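Dewanti Saragih
December 25, 2022

I've had the Zadley hand-held gripper kit from Fluditz on loan for 18 days. Notes for anyone thinking of buying. 1/8

2/8 You get a left unit and a right unit, same design. No arm needed. You do the task by hand and the software logs it.

3/8 Setup took me three hours, mostly reading. The manual skips the calibration step and you have to get it from support.

4/8 Support is good. They answered from the Gavville office the same day, both times.

5/8 Both units are wired. I'd pay extra for wireless. The cable pulls at your wrist when you reach across the table.

6/8 Fingers are fine on markers and small boxes. Coins and paper clips, no.

7/8 Compared with the Tanui kit I used in September: Zadley is lighter, Tanui has better software. Price is close enough that I'd decide on the software.

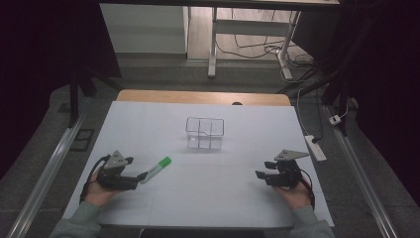
Robotics & Automation

8/8 Marker and organizer box task, left hand on the marker. I'm keeping the loaner through next month and will post again after the firmware update.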